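Small sellers and the new import handling charge

tarn_and_co
Started this because the old thread got locked. I run a small shop selling kitchen textiles, mostly bought in from a mill in Latvia called Grīnberga, and since September our freight agent, Brevik, has added a handling charge to every consignment. It was 57 pounds on the last one. The goods on that consignment were invoiced at 862, so it takes a fair bite out of the margin. Is anyone else paying this, and are you passing it on?

mossop
Yes to both. We put prices up 2 pounds an item and lost hardly any orders. I'd been dreading it for months.

kettlewell
You are paying over the odds. Ask for the breakdown. Ours had a line for document checking and another for customs entry, and when I queried it the first one came off. They don't volunteer it.

tarn_and_co
I did ask. I was told it is a flat rate for anything under a full pallet.

kettlewell
Then send full pallets. Order twice a year instead of every month.

pennyroyal
Easy to say if you have somewhere to put a full pallet and the cash to tie up in it. I have a garage and an overdraft. Monthly orders are the only way I can trade at all, and the people who write these rules seem to think every importer has a warehouse.

mossop
To be fair, it isn't the rules setting that price, it's the agent. I moved from Brevik to Ellix in the spring and the same size of consignment is cheaper to clear. Slower though — allow an extra week.

hobday_j
I'll say the unpopular thing. If a business can't stand a charge like that it was too thin to begin with. I buy from a weaver two valleys over and pay no duty, no agent and no handling. More of you could do the same.

pennyroyal
And what do you pay per metre?

hobday_j
More. I charge more as well.

pennyroyal
Right. My customers won't pay it, I've tried.

tarn_and_co
I looked at UK mills first. The nearest match wanted a minimum of 115 metres per colour and I sell in six colours. Sadao Ebihara, who supplies my indigo cloth, has the same trouble from the other direction and has stopped sending small parcels here altogether.

kettlewell
Try Heltex. They group small consignments from the Baltic and split the entry fee between the owners. You need your paperwork in by Tuesday for that week's lorry, and they are strict on it.

tarn_and_co
Thanks, I'll ring them. Do they charge for storage if I can't collect the same day? 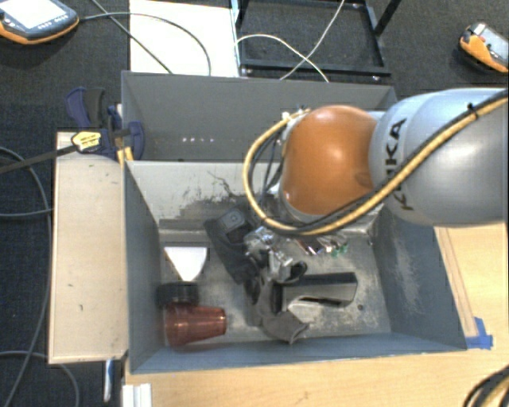
kettlewell
Storage is free for the first few days and after that it's charged by the day, so book your collection before the lorry leaves. Get the rate in writing as well, as mine changed between the quote and the bill. Pack for rough handling whoever you use. Bins get knocked about, like the front grey one there with the scuffs on its back wall and scratches down the side, and cloth in a thin paper wrap would come off worse. I use a double poly bag and put the invoice number on both.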